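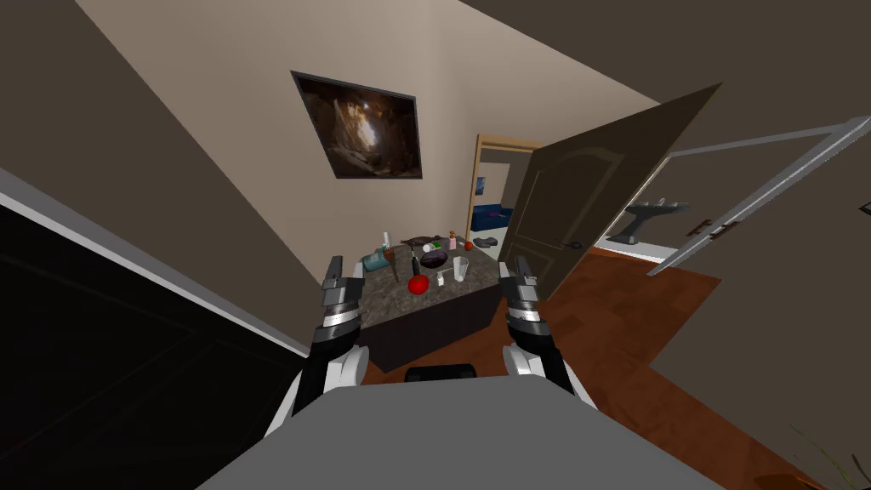

Recording a countertop task by remote control in Gercombe

These steps cover one teleoperated recording on the kitchen island in the Tadlow home. They assume that Gercombe is installed and that both leader arms have been calibrated. The recorded arms copy the leader arms joint for joint, including your mistakes.

Before you start

Open the Tadlow home and load the cluttered island layout. Set the episode limit to 400 steps. Check that three views are streaming: the body view and one view from each wrist. If a wrist view is missing, restart the Bistlow bridge before connecting the arms. Restarting it afterward drops the calibration.

Place both leader arms in the rest pose, then press Connect. Wait for the status line to read "linked" on both sides.

Approach

Bring the base up to the island first and stop it before raising the arms. Driving with the arms up makes collisions with the door frames more likely, and the base controller does not check for them.

Raise the working arm above the height of the tallest item, then move in. Keep the gripper open through this part. Use the body view for the long move and change to the wrist view for the last part of the approach.

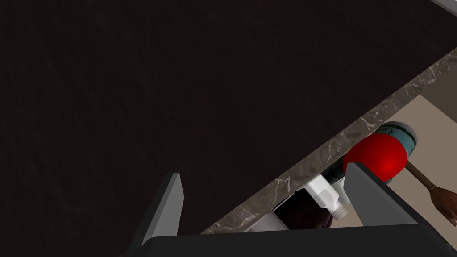 The wrist view turns with the wrist. Up on the screen is not always up in the room, and new operators tend to push the wrong way after a roll. Make one small test motion after each change of wrist angle and see which way the picture shifts.

If the fingers touch the edge of the counter, back out along the same line. Do not roll the wrist to get free.

Choosing the arm

Use the arm on the same side as the target. Park the other arm low and away from the counter, and leave it there for the whole episode. An idle arm that drifts is recorded as part of the demonstration, and the policy will learn the drift.

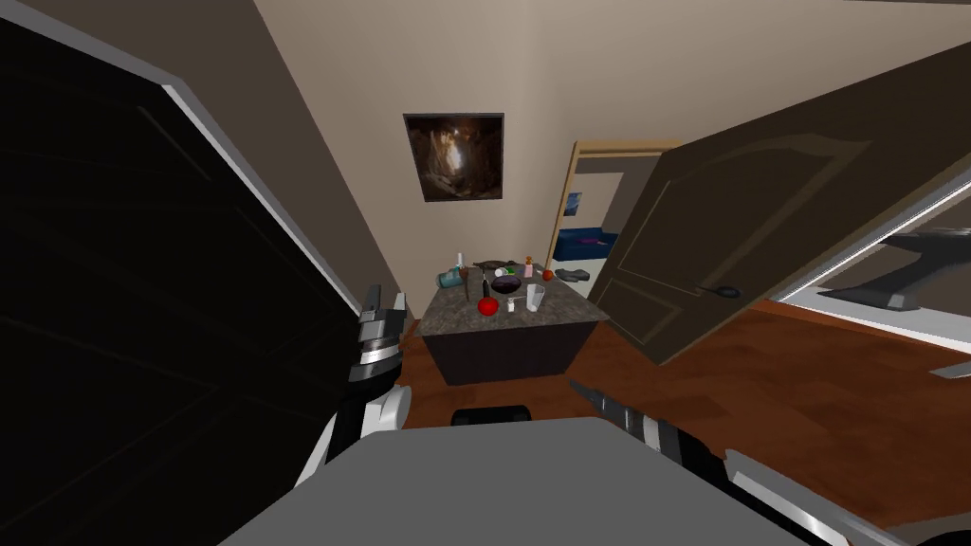 Switching arms halfway is allowed only in episodes tagged "handover". In all other episodes, stop and record again.

Grasping a cup

1. Line up the fingers so that one goes inside the rim and the other stays outside.
2. Lower until the fingers are past the rim.
3. Close slowly and hold the trigger still for 2 seconds.
4. Lift straight up before tilting. 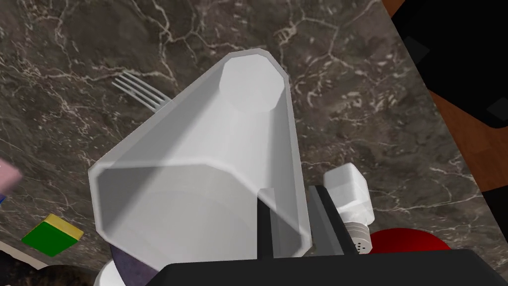 Wrist view with the cup tilted in the gripper, one finger inside the mouth.

Saving the episode

Press Stop once the arm is back in its rest pose. Play the recording through at normal speed. Discard it if the cup slips, if the idle arm moves, or if you paused in midair for more than 4 seconds.

Accepted episodes go to the Teshome folder and are resampled on upload. The current set for this layout is 576 episodes. Do not rename files by hand; the index is built from the original names.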